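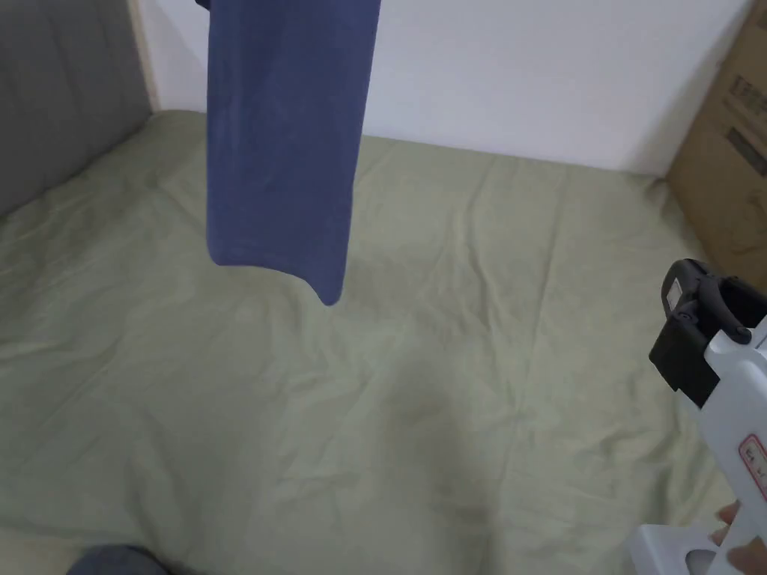
Notebook, bedroom bench. Thursday, first entry after lunch

Cornel's handover note says "folding on a soft surface, see what happens" and nothing else, so I am writing the rest of it down as I go. The question is how much neatness a blue cotton thing loses when you fold it on a bed instead of on the Skarlow table. Everyone folds on the bed at home. Everyone also owns a table. Draw your own conclusions about the species.

Surface: double mattress, fitted sheet, the greenish-beige one that Irina calls sage and Cornel calls khaki. The order form says "stone". I have given up and will call it the sheet. It doesn't lie flat. I pulled it tight at the headboard corner and the slack went to the wall side, pulled it tight at the wall and it came back to me. Elastic probably past its best. Not replacing it today, as a perfect sheet would rather defeat the purpose.

Method, such as it is. Pick up by the shoulders, let it hang, count of 8, lower it hem first, then walk the shoulders away from the hem until it lies flat. Sides in, bottom up, bottom up again. After that, crumple it, drop it from elbow height and start over. The count of 8 is Merike's. She swears the hanging does half the work of ironing. I tried a few without it and they were worse, though I was also more bored by then, and boredom is hard to control for.

What I can say so far:

Hem first is much better than shoulders first. With shoulders first the bottom edge arrives late and rolls under itself, and you then spend longer looking for the corner than you did on the fold.

The corners are where it goes wrong. Cotton on cotton grips. On the table a corner slides back when you nudge it, on the bed it takes the sheet along for company. By the third go I had a ridge in the sheet running the whole way under the garment and the fold had copied it faithfully.

Flattening with the palm is useless. The mattress goes down, you feel very effective, the mattress comes up again. Stroking outwards from the middle with the side of the hand is better. My grandmother could have told me that, and I believe she did.

The Neagu folding board was suggested. I tried it once on the mattress. It tilts. Back on the shelf. 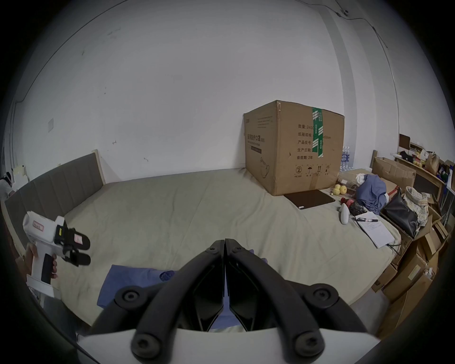 Binta Ugwu wrote underneath, in green pen, that I am measuring the sheet and not the shirt, and that if I want a fair comparison with the table I should smooth the bed between every go or never smooth it at all, but pick one. She also wants to know why the pile was judged by eye when there is a perfectly good ruler in the drawer.

Fair on both counts. The ruler in the drawer is the one that starts at two centimetres, but fair.

Decision: never smooth. It is closer to life. I restarted the tally from nothing, which hurt, and the earlier goes are now "practice". Final stack height to be taken with the Drukix steel rule, on the table, after a minute's rest. The rest is for the fabric, officially.

Target is 200 folds on the bed to set against the table figures Valentin Gavrilă left us in May. His table total stands at 1,314, a number he mentions more often than strictly needed. I don't intend to match it. My back gave its opinion at the first dozen. The bed is low and you fold at a stoop, or you kneel on the edge, the mattress dips towards your knee and everything slides gently in the direction of the problem. Kneeling is banned from now on. Write that on the method sheet, whoever reads this first.

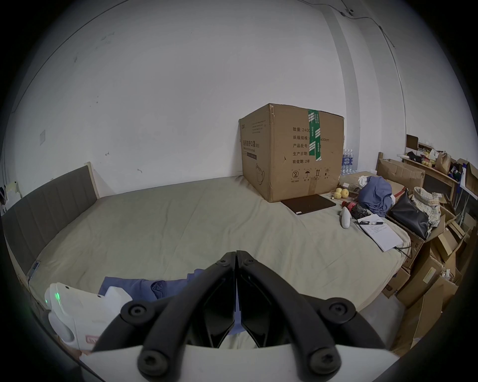 The other thing to settle is which way round to stand. From the long side I can reach the middle without leaning on anything. From the foot end the light is better and I see the creases, but my arms run out before the shoulders of the shirt do. Long side it is, and whoever is taller than me may write their own entry.

Sosby delivery: they have offered us a heavier fitted sheet, 700 something-or-other on the label, and Irina has the paper with the units. If it is thread count I don't believe it. If it is the price, no. I would like to try it all the same, mainly to find out whether a denser weave grips less or simply grips with more confidence.

To do before the next session:
Find the second blue one, same size, so one can hang while the other is being folded.
Ask Merike whether 8 was ever tested against anything or whether she just likes it.
Put the steel rule back where Binta can see it.
Sheet in the wash at the end, and not tumble dried, Cornel.

Stopped at ten past four. Tally on the inside cover, in pencil.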